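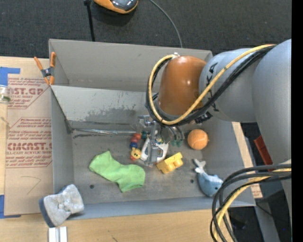

4.3 Recording a Bin Picking Demonstration

This section covers teaching the arm to pick mixed items from the gray bin under remote control. Complete the joint check in 4.1 and the gripper calibration in 4.2 first. Hand guiding of the arm is covered in 4.4.

Before you start

Place soft and rigid items together on the main floor of the bin. A typical set includes a sock, a plush toy, a fuzzy ball, a building block, a bead toy and a flat packet. Keep items out of the narrow section behind the slanted panel. The arm cannot reach into it at a safe wrist angle.

Check that the bin is clamped to the table. If the bin has shifted, repeat the workspace alignment before recording.

CAUTION: Keep hands out of the bin whenever the Setlow hand controller is enabled. The arm follows the controller with no delay filter and will push through light obstructions.

Procedure

1. In the Trinus console, open Record and select Remote. The status line reads READY.

2. Enter a task name. Use one name for all demonstrations of the same task. Names are case sensitive.

3. Hold the controller level and press the enable switch halfway. Pressing it fully, or releasing it, stops the arm.

4. Move the gripper over the bin with the fingers pointing down. Stop above the item you intend to pick.

5. Press Mark. Recording begins at this point. Movement before Mark is not stored.

6. Lower the gripper slowly until the fingertips are on either side of the item. For a flat packet, approach from the long edge. For a sock, aim for the middle of the fabric and stay clear of the cuff.

7. Close the fingers with the trigger. Wait for the grip indicator to turn solid before lifting.

8. Lift straight up until the item is clear of the bin walls, then carry it to the drop position.

9. Open the fingers and press Mark again. The console shows the length of the recording and asks whether to keep it.

10. Select Keep or Discard. Discard a recording if the item was dropped, if the arm stopped on a force limit, or if you changed your mind about which item to pick.

Note: A failed grasp followed by a clean second attempt may be kept. Set the Retry flag before saving.

Number of demonstrations

Record at least 54 demonstrations before starting a training run. Rearrange the items by hand after each one, with the controller disabled. Vary which items touch or overlap. A session is limited to 900 seconds, after which the console closes the file and a new session must be opened.

Cable clearance

The yellow cable and the black bundle loop under the arm near the wrist. Large wrist rotations tighten this loop.

CAUTION: Do not rotate the wrist more than half a turn from its home position. If the loop pulls tight, release the enable switch and unwind the wrist from the console with Jog.

Error 11 during recording

Error 11 means the controller link was lost. The arm holds position and the current recording is discarded. Earlier recordings in the session are not affected. Reconnect the controller, press Clear, and resume from step 3. If the error returns, check that port 3598 is open on the console computer.

Section revised in October by Levente Sipos.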